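Notes from the Vurkdale Book Fair

Got in just after nine, doors already open, coffee line already out past the coat check. The fair takes over the old exhibition hall at Vurkdale every June and this was my first time going for the whole day. Went for the Christian fiction end of things, stayed for pretty much everything else.

First stop, the Trernuveck stand. If you read supernatural suspense you know the name by now, small press, black spines, the little lantern logo. They had the new one out, The Salt Gate, second in the series, and a pile of the first book marked down to move. I picked up both. Yes I own the first already. Mine has bathwater damage.

The woman at the table said the print run on book one was 3,000 and they'd sold 2,595 before the paperback came out. For a press that size, wow. She also said book three is written but not edited, and she would not tell me if Malachi lives. I asked twice.

Then the reading. Bastien Tessier in the side room, 44 chairs, people along the back wall by the time he started. He read the whole of chapter six, the one with the well. If you haven't read it, skip this paragraph. The voice he does for the thing in the well is quiet. I'd been reading it in my head as a growl for a year. Now I can't go back, and the chapter is a lot scarier for it.

Questions after. Somebody wanted to know how he squares demons and end-times material with his faith, a bit pointed I thought. He took it well. Said he grew up on the Gospels and on cheap horror paperbacks from the gas station, and the two were never on seperate shelves in his house. Somebody else asked about a movie. No movie.

Signing line was long. Forty minutes, maybe more, I read the first three chapters of The Salt Gate standing up. It starts slow. There's a shipwreck, then a lot of monastery, then on page 31 something happens with a bell and I said a word out loud. Apologies to the family in front of me.
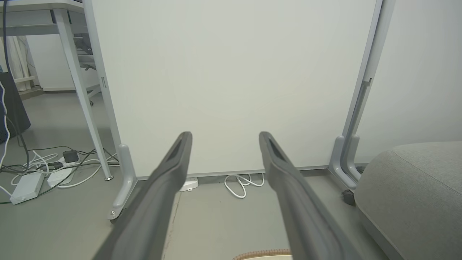 Kedir Adugna
Fiction reviewer and fair correspondent

Lunch was a bad sandwich. Moving on.

Afternoon was the panel on series fiction, "The Trouble With Book Two." Three writers plus a moderator who clearly had read everything, always a treat. Best thing I heard all day came from the thriller writer on the end, whose name I wrote down and then lost along with the napkin. She said readers forgive a slow first book and they forgive a rushed ending, but the middle book has to have its own door in. You should be able to hand it to a stranger. I've been thinking about my shelves ever since. Very few of mine pass.

The Usuga table was next door to the panel room. Translated fiction mostly, some poetry. I don't cover poetry but I bought a thin book of it because the cover was orange and I was tired. They had a ghost story collection too, eleven stories, all set in the same apartment building. Read 2 of them on the train. The elevator one is terrific, the other one just stops. Full review when I've finished it.

Also stopped at Alteck, who do audiobooks. They had headphones set up on a long counter and you could listen to ten minutes of anything in the catalog. I tried the audio of Tessier's first book, with a different reader, a deep rumbly guy. After hearing the author that morning it felt all wrong. Sorry to the deep rumbly guy, he's good, it's just timing.

Things I missed: the kids' costume parade, the used book barn (cash only, I had four dollars), the historical romance hour. A friend went to the last one and says it was packed and very funny.

Practical stuff if you're going next year. Park on the far side of the river and walk over the footbridge, the near lot fills by ten. Bring cash for the barn. The program says readings are first come first served and they mean it, get in your seat twenty minutes ahead. The map in the program has the two side rooms switched, I sat through the start of a cookbook talk becuase of that. Nice talk. Braising.

Came home with seven books and a tote bag with a broken strap. The Salt Gate review goes up as soon as I'm done, I'm on page 140 and the monastery is on fire.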